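Open studios at the old Grirbridge woollen mill

I'd been meaning to get out to Grirbridge for years, and when the open day came round on May 23, 2024 I finally packed a thermos and went. It's a lovely drive once you're past Korkcombe, all hedges and roadworks, and I was there before the doors opened, which gave me a good long look at the brickwork (and the car park).

The ground floor belongs to the Kolář workshop, who make moving pictures in the old sense: drawings on cards that turn over when you crank a handle. The big one by the stairs has 175 cards and tells the story of a postman who loses his hat in a river. I cranked it right through and then, I'm afraid, went back to the beginning and did it again. A small boy was waiting behind me and was very patient about it. 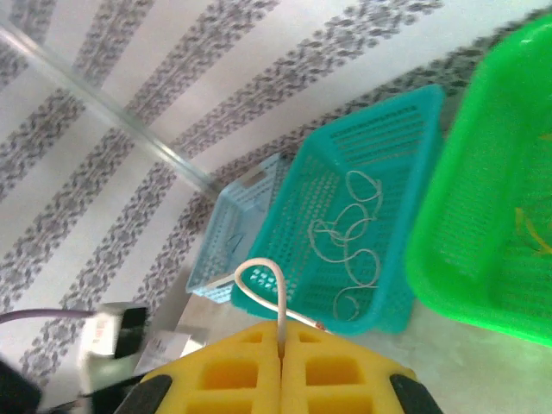 Upstairs at Jusgate

Jusgate is the print and paper studio on the first floor, and it was the part I'd really come for. They had six artists in, all happy to chat while they worked, and I learned more about rabbit-skin glue than I ever expected to. My favourite was a long folding book of harbour scenes in grey and ochre ink, 76 pages if you count both sides, with a little tug that gets further away each time you turn one over.
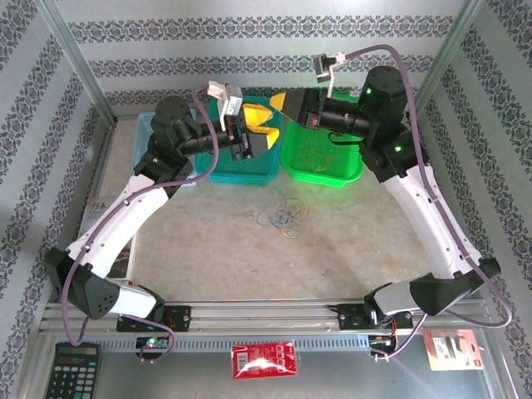 I asked whether it was for sale and was told it had gone already, to somebody who saw it half finished last winter. Lucky them! I came home with a lino print of a heron instead and it's sitting on the piano until I find a frame the right colour.

Lunch was pumpkin soup in the courtyard, a bit heavy on the nutmeg but very welcome. There must have been around 100 people through by then and the queue for scones was something to behold. The mill opens again in June, with a bookbinding table, and I've put my name down.

Comments (3)

heronwatcher: We must have just missed you! The postman's hat made my daughter laugh the whole way home.

Tilly_B: Is there a lift to the first floor? Mum would love the folding book studio.

inkyfingers: Yes Tilly, at the back near the courtyard. Ring the bell and give it a minute, it's slow.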